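Call for testers: Trilteo home practice kit, second round
Risteck, Fostarwood office and remote

Risteck makes Trilteo, a software kit for people who would like a robot arm to do something useful in a house and would prefer it made its early mistakes somewhere else. The somewhere else is a simulated home. You load a room, pick a job, run your arm at it, and read a report on how things went. The first version of the report was 70 pages long. We have had feedback.

We are now looking for outside testers for the second round, and this page is the whole of the call. There is no brochure.

What you would be testing

Trilteo comes with a set of furnished rooms, an arm, a gripper and a list of household jobs. The jobs are dull on purpose. Pick up a thing. Put down a thing. Move a thing to where another thing used to be, without taking a lamp along for the ride. If you were hoping for a robot that makes risotto, there are other companies with much better videos than ours.

We want to know three things from this round. Does the kit install on a computer that belongs to a normal person? Can you set up a job from the written guide without writing to us? When a run goes badly, does the report tell you why, in words you would use yourself? Our own staff can answer yes to all of these, but they wrote the guide, and some of them have started to talk like it.

We would also like your opinion of the rooms. They were furnished by software people. Some choices have been described to us as bold, and we would sooner hear it now than in a review.

What you would do

The round takes place in November and lasts two weeks. You would get the kit, a licence for the length of the round and a list of jobs to try. You work through the list at your own pace, keep a plain log as you go, and send it to us at the end. Spelling does not count. Swearing is fine in the log but please tell us which button it was aimed at.

In the first week you stick to the list. In the second you can set up jobs of your own, move the furniture and generally try to break it. Testers in the first round found the second week more fun and we found it more useful, mostly for the same reasons.

You would join two group calls, one at the start and one at the end. Both are at 4 p.m. Fostarwood time and both will be recorded for our own notes. Cameras are optional. If you can't make the closing call, a written page will do.

Who we are after

People who have used a robot arm, or taught someone else to, or bought a small one for the workshop and then found out how much of the hobby is cable management. College instructors, repair shop owners, occupational therapists and keen tinkerers all suit us well. You don't need to be a programmer, though you should be able to open a text file, change a number and save it without feeling faint.

We'd especially like to hear from people who plan spaces for wheelchair users or for anyone with limited reach. Bench heights and counter depths are set by numbers in the kit, and we suspect several of ours are wrong.

You do need a desktop or laptop with a separate graphics card, and enough free space on the drive that you won't resent us. The install guide lists the cards we have tried. If yours isn't on it, apply anyway and say what it is. A tester with an odd machine is worth a good deal to us.

You should not apply if you work for a firm selling a competing kit. We'd enjoy the conversation, but our lawyer wouldn't.

What you get

Testers who finish the round and send in a log are paid $4000. Payment goes out by bank transfer once the log is in and the closing call is done. If you have to drop out partway, tell us and we'll settle up for the week you completed.

You also keep a personal licence for the version you tested, including any faults you were the first to find. If you'd like your name in the credits, it goes in. If you'd sooner it stayed out after seeing the product, we understand.

About the Fostarwood seat

One place in the round is in person. It suits somebody local who doesn't own a suitable computer. You'd use a desk in our Hodoroagă room, which has the good chair, a door that closes and a heater with its own ideas. The pay is the same as for remote testers. The building has a ramp at the side entrance and an accessible washroom on the ground floor. Parking is free and fairly bad.

How to apply

Write us a page or less. Tell us what you do, what arms or kits you have used, what computer you would run this on, and about one piece of software that annoyed you and what you did about it. We read that last part first. A résumé is welcome but not needed, and we don't want a cover letter in the usual style. Nobody here knows what to do with the word "passionate".

Send it through the contact form on this site with "Trilteo round two" in the subject line. You'll get an automatic reply, then a human one. Please don't phone to check, as the phone is in the room with the heater.

We will ask you to sign a short agreement before the kit goes out. It says you won't pass the kit on or publish your log while the round is open. Once the round closes you may say whatever you like about us, good or bad, under your own name.

Rooms from the kit
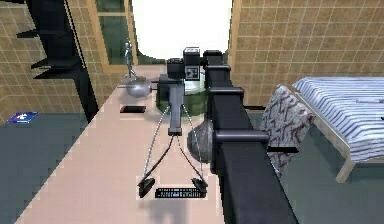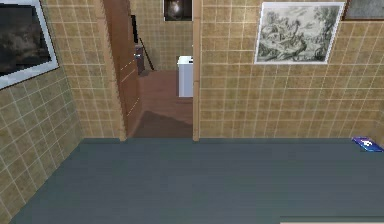 Page last changed: November, 4:10 p.m.

Questions we have been asked already

Can two people share a place? Yes, if you send one log between you and agree on what happened. The fee is shared too.

Can I use my own arm model? In the second week, yes. In the first, please use ours, so that everyone is complaining about the same arm.

Does the kit work with a real arm plugged in? Not in this round. Nothing on your actual bench will move, and if it does, please stop the run and write to us at once.

Can I change the artwork on the walls? You can. It's in the room settings, under Fixtures.

Will there be a third round? Ask us when we've read the logs from this one.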